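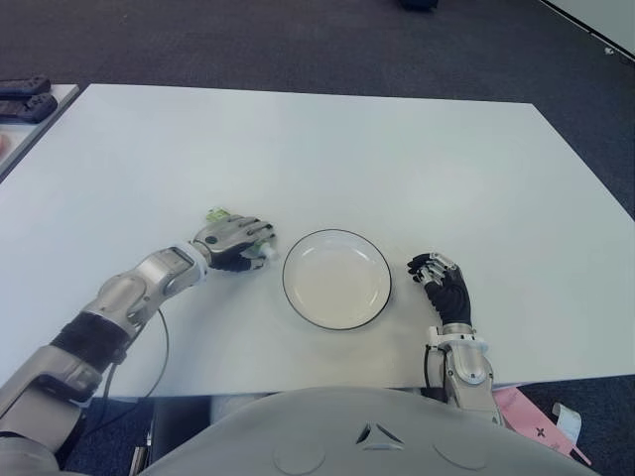 How often do the hands on the Tapia cell need to be re-zeroed?
Once every 200 grasp cycles, and again after any fingertip or cable has been changed.

Tapia cell: setup and maintenance README
Last revised March 8, 2026
Maintainer: Consuelo Contreras, Skasville lab
Hand hardware: Tiburcio Espinoza

Scope

This file covers the tabletop cell only. The walking base has its own README in the Skeststead repository. Software notes apply to the Plakero control package, branch tapia-table.

Startup

1. Check that the emergency stop is pressed in before switching on the arm supply.
2. Switch on the arm supply, then the hand supply. Reversing the order leaves the hands in fault state and the log fills with bus timeouts.
3. Start the Plakero bridge. Wait for both hands to report READY.
4. Release the emergency stop.
5. Run the home script. Both arms move to the raised pose first, so keep clear of the table until the script exits.

If only one hand reports READY, power down the hand supply and reseat the connector at the wrist. Do not hot-plug.

Zeroing the hands

Open all fingers by hand with the supply off. Switch the supply on and run zero_hands with the side as argument (left or right). The script closes each finger in turn, starting with the thumb, and writes the offsets to hand_offsets.yaml. Commit that file with the serial number of the hand in the message. An offset that has moved more than 65 encoder counts from the last commit usually means a worn tendon. Report it to Tiburcio and take the hand out of service.

Fingertips

Inspect before each session. Wipe with a lint-free cloth and plain water. Solvent hardens the rubber. Replace the tip when the surface is shiny or cut. After replacement, re-zero and run the soft object check.

Soft object check

Lay a tube or similar soft package on the table and center the hand over it with the fingers pointing down. Jog down in 2 mm steps until the first tip touches, and record the height. Repeat for the other tips. Use the wrist camera view to confirm that no finger is bent out of line with the row.

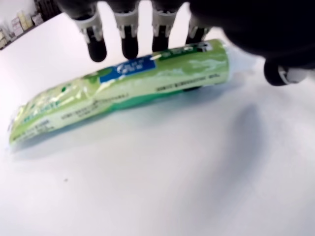 Figure 2. Wrist camera view, hand above a toothpaste tube.

Cables

Leave enough slack at the forearm for full wrist rotation. Run the wrist through its range by jog after any cable work and watch the loop for snags on the table edge. Ties go on the arm segment, never across a joint.

Known issues

- Wrist camera exposure drifts on white surfaces. Lock exposure after homing.
- home exits with code 116 if the left arm starts below table height. Raise the arm manually and run it again.
- The offsets file from October was written with the old sign convention. Do not restore it.

Spare parts

Fingertips, wrist connectors and tendon sets are in the Skasville parts cabinet. Log what you take in spares.csv. Orders go through Consuelo.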